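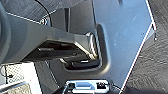 Chapter 8
Panels, Edges, and Openings

Learning Objectives

After completing this chapter, the student should be able to:
Identify the face, edge, and back of a flat panel and explain how each is cared for.
Distinguish a slot from a recess and a through-hole.
Record surface marks on a panel using the terms adopted in this book.
Select a suitable method for cleaning a satin finish.
Prepare a panel inspection sheet of the kind used in a small repair shop.

Key Terms
arris, burr, face, fastener, recess, return edge, satin finish, scuff, slot, speck

8.1 Introduction

Flat panels are among the most common parts found in furniture, cabinets, storage units, and household equipment. They close off the side of a cabinet, cover the back of a shelf unit, or form the front of a drawer. Because they are so common, they receive little attention until one of them is bent, stained, or put back the wrong way around. A large share of the repair work described in later chapters begins with the removal of a panel and ends with its return to the same position.

Chapter 7 dealt with frames, the parts that carry weight. The present chapter turns to the parts that cover and enclose. A panel may also add stiffness to a frame, and the student should not assume that a panel can be left off without effect. A tall cabinet with its back panel removed may lean to one side when it is pushed, even if every joint in the frame is tight.

The chapter is arranged in the order in which the work is normally done. Section 8.2 covers the parts of a panel and their names. Section 8.3 covers surface condition. Sections 8.4 and 8.5 deal with openings and fasteners, and Section 8.6 with cleaning. The inspection sheet is introduced in Section 8.7 and is used again in Chapters 9 and 11.

Opening Case: The Cabinets at Akpalu

The Akpalu Training Workshop received a group of used storage cabinets from an office that was closing. There were 60 side panels in the group, all of the same pattern and all sold under the Coner name. The workshop planned to clean the cabinets, replace damaged parts, and put them into use in its classrooms by the end of May.

Glenys Rutherford, the senior instructor, asked that every panel be inspected before any cleaning began. Students were given a plain sheet of paper and told to write down what they found. The results were difficult to use. One student wrote "scratched" for a panel with a few light rub marks, and another wrote the same word for a panel with a deep cut near the corner. Several sheets did not say which side of the panel had been examined. On some, a slot was listed as damage.

The panels were inspected a second time with a printed sheet and a fixed list of terms. On this second inspection, 41 panels were passed for cleaning without repair. The others were set aside for edge work or had fasteners missing. The second inspection took less time than the first, although more was written down.

"The students had looked carefully the first time," Rutherford wrote in her report to the workshop. "They had no shared words for what they saw, and so I could not act on what they gave me."

Questions about this case appear at the end of Section 8.7. Students should keep it in mind as they read the definitions that follow.

8.2 The Parts of a Panel

The face of a panel is the side meant to be seen when the piece is assembled. The back is the side turned inward. On many panels the two are finished differently, and the back may carry labels, stamped numbers, or marks left in manufacture. Where both sides carry the same finish, the face should be marked with removable tape before the panel is taken off.

The edge is the narrow surface that runs around the outside of the panel. The line where the edge meets the face is called the arris. Wear often appears first along this line, and it is also the place where a hand is most likely to be cut. Gloves should be worn until the full length of the edge has been checked for burrs — small raised points of material left by cutting or by impact.

Some panels are folded along one or more sides. The folded strip is called a return edge. It stiffens the panel and gives a place for fasteners to pass through.

Panels are not always rectangular. A side may slope to clear a wall, a foot, or a sloping lid. In such cases the inspection sheet should include a simple outline drawing with each side lettered, beginning at the upper left and proceeding clockwise.

8.3 Surface Condition

Three finishes are recognized in this book: gloss, satin, and matte. A gloss finish gives a clear reflection. A satin finish has a soft sheen but returns no sharp image. A matte finish has little or no sheen. The finish should be judged under even light, with the panel turned slowly, before any mark is recorded.

A scuff is a shallow mark made by rubbing. It changes the look of the surface but cannot be felt with a fingertip. A scratch can be felt. A speck is a small spot that differs in color from the area around it, and may be either dirt or a loss of finish. When the cause is not known, the student should write "speck" and nothing further.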